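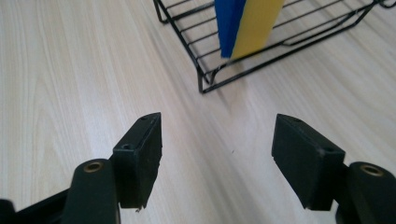

Page 3 of 7

Forum > Kit and Budgets > Handheld grippers: how many, and what to put aside for spares

wetbench_tom
Picking this up from page 2. We have the quote back from Darkel and it comes to 500 per handheld unit, pads fitted, camera not included. I'd planned for four units. The sponge and rack job at the top of the page is the sort of thing we want people doing for the whole first phase, so nothing heavy. Is four sensible or am I short?

mirelda
Four is fine if you have three people working. You want one on the shelf. We bought exactly as many as we had people and lost most of a week when a finger arm cracked and the replacement was stuck in the post.

oldlathe
I'd buy three and spend the rest on pads. Look at the corner of the left pad in the picture, it's chipped already, and the other one has scuffs along the top edge. The pads are where your money goes over a year. Darkel want 40 a pair.

wetbench_tom
40 a pair seems steep for a lump of black plastic with two holes in it.

oldlathe
It is. Print your own.

Lieselotte Grube
I would be careful with that. We printed ours for a season at Bromullow and the holes came out slightly different from batch to batch, so pads sat at slightly different angles on different units. For a demo it doesn't matter. If you are recording data and want one unit to match the next, it does. We went back to bought pads in September and I haven't regretted the cost.

oldlathe
That's a printer problem. Drill the holes afterwards with a jig and they all match.

Lieselotte Grube
Then someone has to make the jig and do the drilling, and that time should be in the budget too. It never is.

pk_halden
Has anyone priced the Gromero ones? Their list has a handheld at 301 with plain bushings. I can see brass in the arms in that photo and I'd want to know if the cheaper ones have it.

mirelda
I've used the Gromero. Opens and closes fine. There was play in the fingers after a couple of months and we ended up replacing the bushings with brass ourselves. Add your own labour and the saving is small.

pk_halden
Still a saving though. 301 against 500 over four units is a good chunk of a camera.

mirelda
If you've got someone handy, yes. We hadn't.

wetbench_tom
Other question. What did people set aside for props? I've got 200 down for household stuff – racks, sponges, cloths, cups – and my manager has queried it because she thinks it should be 40.

Holovko_stores
200 is low if you want variety. Wire racks are cheap but you need different ones, with different spacing, or you end up with a model that only knows your rack. Same with sponges. Two-colour ones are useful because you can tell which way round they've gone in. Buy several brands and keep the receipts with the item codes.

oldlathe
Disagree. Start with 40 worth, find out which tasks you are keeping, then buy more. We have a cupboard full of cups from a task that was dropped.

Holovko_stores
You can do it that way if your purchasing is quick. Ours takes six weeks per order, so I put everything on one.

wetbench_tom
Ours is slow as well. I'll leave it at 200 and split it into two lines so she can see what it's for.

pk_halden
Put the table on there too if you haven't. Pale wood with a long grain is nice enough to look at but you'll want at least one other surface.

wetbench_tom
Hadn't thought of that. Would a sheet of something over the top do?

pk_halden
Yes, if you clamp it.

wetbench_tom
Right. Current plan is four units from Darkel, six pairs of spare pads, 200 for props, one extra surface. I'm asking Gromero for one on loan before I sign anything. Will post their reply when I get it.

Lieselotte Grube
Ask them whether the pads are the same fitting as Darkel's. I was told yes and it was no.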